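Drucken | Per E-Mail senden

Abgelegt unter: Haushalt & Wohnen > Böden und Oberflächen > Falten, Blasen, Wellen

Helle Unterlage bekommt eine Falte, kann man das noch glätten?

Jayanthi Kurup
24. Dezember 2023

Guten Tag an alle, ich hoffe, ich bin in der richtigen Rubrik. Deutsch ist nicht meine Muttersprache, bitte entschuldigen Sie kleine Fehler.

Ich habe im Hauswirtschaftsraum einen Boden mit kleinen weißen Fliesen, die Fugen sind dunkelgrau. Für eine Arbeitsfläche daneben habe ich von der Firma Hamov eine helle, matte Auflage bestellt, 200 cm lang. Sie kam gerollt. Ich habe sie ausgelegt und 30 Stunden liegen lassen, wie es im beigelegten Zettel empfohlen wird. Der größte Teil liegt jetzt gut. Aber an einer Stelle ist eine dünne Linie geblieben, leicht gebogen, und daneben sind kleine Beulen. Mit der Hand kann ich sie nicht wegstreichen. Wenn das Licht von der Seite kommt, sieht man es sofort.

Meine Fragen wären: Darf man so ein Material warm machen? Und könnte ich die Auflage vielleicht lieber auf die Fliesen legen, oder drücken sich dann die Fugen durch? Ich möchte nichts verderben, die Auflage war nicht ganz billig.

Raju_116

Bügeleisen. Handtuch drunter, fertig. Hat bei mir immer geklappt.

Josari

Mit dem Bügeleisen wäre ich vorsichtig, solange man nicht weiß, woraus die Auflage besteht. Manche Beschichtungen werden bei Wärme glänzend, und den Fleck bekommt man nicht mehr weg. Ich würde zuerst an einer Ecke probieren, die man später nicht sieht, und nur mit der niedrigsten Stufe, ohne Dampf und mit einem Baumwolltuch dazwischen.

Vorher würde ich es aber ganz ohne Wärme versuchen: die Auflage umdrehen, auf die Falte ein glattes Brett legen und schwere Bücher darauf. Ein paar Tage Geduld haben. Die Beulen gehen dabei oft früher zurück als die Linie selbst. Wenn das Material in der Linie schon geknickt ist, bleibt leider meistens ein Schatten.

Zu den Fliesen: Bei so kleinen gibt es sehr viele Fugen, und eine dünne Auflage legt sich mit der Zeit hinein. Bei mir hat eine Zwischenlage aus Filz von Jiltent geholfen. Wie dick ist Ihre denn?

Jayanthi Kurup

Vielen Dank für die beiden Antworten. Die Dicke steht leider nicht auf dem Zettel, nur die Artikelnummer 3211. Ich werde es zuerst mit dem Brett und den Büchern versuchen und das Bügeleisen noch im Schrank lassen. Die Bilder füge ich noch an.

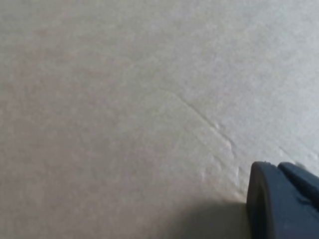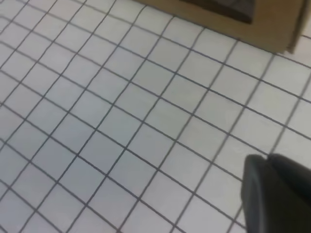

Erstes Bild: die Falte mit den kleinen Beulen. Zweites Bild: die Bodenfliesen.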